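Minutes, Prints and Drawings Study Circle
Sep 29, 2026, upstairs reading room

Present: Celeste Correia (chair), Atif Niazi, Ronja Solberg, Yung-ching Kan
Apologies: Cheng-en Shek
Minutes taken by Atif Niazi

## 1. Minutes of the last meeting

Approved with one correction. Under item 4, "drypoint" should read "etching with drypoint." Ronja will fix the file copy.

## 2. The Hsiao gift

Yung-ching reported on the 16 etchings left to the circle from the Hsiao estate. She has been through all of them out of their mats. Seven have a full plate mark and margins on all four sides. The others are trimmed, two of them inside the plate mark at the lower edge.

The river landscapes are listed in the estate inventory as first states. Yung-ching does not agree. The sky in the largest one has been reworked with a second set of diagonal lines, and the foul biting near the left bank has been burnished down. She would call it a second state at the earliest. Ronja asked if the reworking could be in pen. Yung-ching looked at it under magnification and says the lines are printed.

Agreed: catalog the landscapes as "state undetermined" until they can be compared with the Plondton impressions. Yung-ching to write to Plondton and ask for scans of both sides of the sheets.

One sheet has an old collector's stamp on the back that none of the usual references list. Cheng-en sent a note before the meeting suggesting a dealer's mark. Left open.

## 3. Spring exhibition

Opening stays in February. Celeste has a working list but wants it shorter, as the small gallery was crowded last time and people had trouble reading the labels. Ronja would rather drop the reproductive engravings than any of the etchings. Atif disagreed and said the show needs at least one engraving after a painting to explain what the etchers were doing differently. The list will be sent out again with both versions marked.

Wall text is to be kept to one paragraph per section. Terms such as "plate tone" and "counterproof" will be explained once, at the entrance.

## 4. Transport and packing

Drotamance quoted $3453 for collection, packing and return of the framed works. The budget line is $2000. Celeste will ask for a price on one-way delivery only, with members bringing the works back. Unframed sheets will travel in hard cases, flat, interleaved with acid-free tissue. Ronja asked that no sheet be packed with its old backing board still attached.

Hard case:
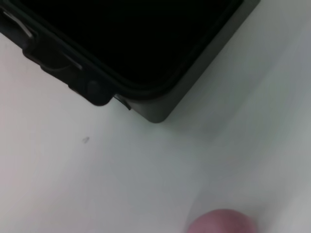
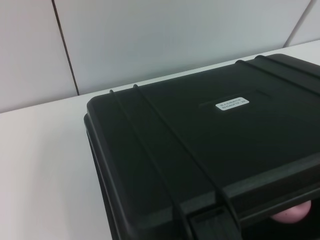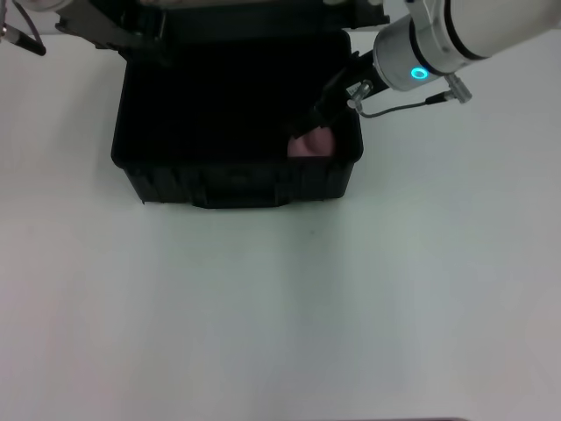
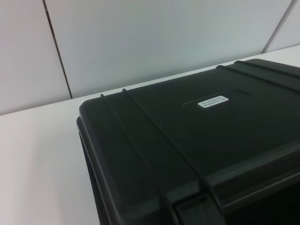
Yung-ching asked who signs the condition reports. Agreed that two members sign on the way out and the same two on the way back. Blank forms are in the green folder. Existing foxing and old hinge stains must be written down before anything leaves the reading room.

## 5. Skuro paper samples

Ronja has the Skuro sample book on loan until the next meeting. Members may handle the samples but should not cut them. The heavier laid sheet looks suitable for new folders. The cream one is too yellow next to the older prints.

## 6. Other business

- Atif needs the reading room key back.
- The lamp at the second desk flickers. Celeste to report it.
- Cheng-en has offered to give the next talk, on watermarks and dating. Accepted.

## Actions

- Yung-ching: letter to Plondton
- Celeste: revised quote from Drotamance; lamp
- Ronja: correct the last minutes; return the sample book
- Atif: send out both versions of the exhibition list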